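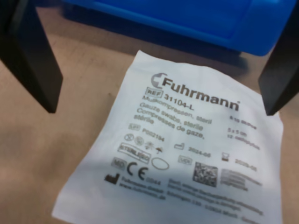 Trinh Tiêu
Doctoral researcher, manipulation group, Drollside Laboratory

3.2 Collecting the flat-object demonstrations

Figure 2. Wrist view from the Clatenum set: a sterile gauze pouch on the tabletop, between the two gripper fingers, with the blue container behind it.

The first version of our task list contained no flat objects at all. We had boxes, bottles and tubes, all of which have the good manners to stand up from the table and present two sides to a gripper. The policy trained on them did well in our tests and we were briefly pleased with ourselves. Then we gave it a packet of gauze swabs. It closed its fingers on the air just over the packet, lifted the air with great care, and placed the air in the container.

The Clatenum set was gathered to mend this. It holds 2263 demonstrations of flat medical packaging being picked up, moved and put down, all recorded by teleoperation during May. Each operator worked in sessions of 30 minutes, after which a break was compulsory. In the pilot we had let people go on for 70, and the last third of those recordings is mostly a study of sighing.

Paper pouches such as the one in Figure 2 proved the most awkward class. A pouch lies so close to the table that a straight grasp from above has little to hold, and operators settled on two ways round the problem. Some pushed the pouch to the table edge and took it by the overhang. Others pinched the paper until it buckled and lifted it by the fold. We had written a protocol recommending the first method. Operators read it, agreed with it, and used the second. We kept both and labelled each episode with the method used, as a policy trained on the unlabelled mixture tended to begin one and finish the other.

Start positions were varied by hand. The operator turned the pouch to a new angle before each episode, printed side up, and shifted the container every 20 episodes. We had planned to draw the angles at random by computer, but reading a number off a screen and then turning a packet to match it took longer than the demonstration itself. Hand placement is less even than we would like. People asked to be random are fond of small tilts and seldom lay anything upside down, so we added a batch of rotated starts at the end.

Print was left uncovered. Pouches of this kind carry a product name in several languages, a catalogue number, a lot code and dates, and we wondered whether the model would simply learn to recognise the brand. To check, we held back all pouches from one supplier and report results on them separately in Section 5.

Failed attempts were kept if the operator recovered within the same episode and discarded otherwise. Mansilla, our earlier set, threw out every slip, and the resulting policy had no idea what to do after one.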